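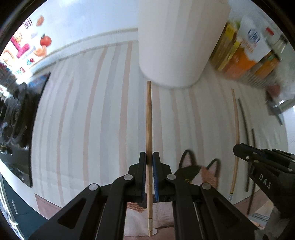

Stick held upright in the left jaws, second gripper waiting at right. Striped rug, cat rug, two rods on the floor.

Thread: Grip rules for thin sticks, or, what are we even writing down

flornar_fan
Our house rules for handheld gripper work are on draft 3 and I'm stuck on section 2, thin rigid objects. The current wording is "grasp firmly and avoid rotation," which could be advice for shaking hands with a senator. The stick in the photo is the kind of thing I mean. Ribbed pads on both fingers, stick vertical, tip pointing down. Is that a good grasp? By the draft it's fine. By the draft nearly anything is fine.

What I'd like to add:
Fingers square to the stick before closing.
Second gripper stays out of the way of the tip until it has a job.
Spare rods laid side by side and not crossed.
Work area clear before you start.

Tear it apart.

sotomayor_s
Define clear. If clear means a bare floor, your own photo flunks. There's a cat-shaped rug right behind the jaws and a row of packages along the wall. I wouldn't move any of it. A home is supposed to look like a home, and if you sweep every session down to bare boards you end up with 846 clips of a policy learning to live in a dentist's waiting room.

flornar_fan
Fair. "Clear of things you'll trip on"?

sotomayor_s
Better. I trip on rugs, but I'll accept it.

PivotScrew
I'm going to be the unpopular one. Too many rules. At Stitum we had a 2-page sheet and people followed it. Then somebody decided it should be thorough, it became a binder, and after that people followed whoever was standing nearest. Square fingers, yes, keep that. The rest is housekeeping.

wurkora_tim
Disagree about the spare rods. Parallel rods are easy to pick up with parallel jaws. Crossed rods are a puzzle, and puzzles are a separate task with a separate label. If you let them get crossed in the middle of a "pick up one stick" run, you've recorded a different job under the old name. We had 3012 episodes in one folder called "simple pick" and I would describe maybe the first afternoon of them as simple.

PivotScrew
So label it. You don't need a rule about tidiness, you need a rule about labels.

wurkora_tim
You've just proposed a rule. Welcome to the binder.

Sultana
Can I ask a beginner question? Is there a preferred height for the grip? In the photo the stick carries on down past the fingers, nearly to the bottom of the frame. I always grab near the top because it feels like holding a pencil by the eraser and I don't get in my own way.

sotomayor_s
Depends what the tip has to do. If you're placing it somewhere exact, grip lower. The farther the tip is from the pads, the more every wobble of your wrist gets magnified. If you're only moving it from one place to another, grab wherever it balances. What you shouldn't do is slide your grip around mid-episode. Set it down and take it again.

Sultana
Thanks. I've been sliding. I'll stop sliding.

PivotScrew
See, that one I'd put in writing. "No sliding." Two words, fits on a sticker.

flornar_fan
Section 2, attempt 4, numbered as draft 3 so that Soledad doesn't make me start a change log:

Fingers square to the stick before closing.
Grip low for placing, at the balance point for moving.
No sliding. Set down and regrasp.
Idle gripper keeps away from the tip.
If the spares get crossed, stop and relabel.
Leave the furniture alone.

wurkora_tim
I'd still say "keep spares parallel" and save everybody the relabeling, but I can live with it.

sotomayor_s
Soledad Sotomayor would like a change log.

PivotScrew
How long is section 1?

flornar_fan
It's mostly definitions.

PivotScrew
How long.

flornar_fan
I'll post it in June.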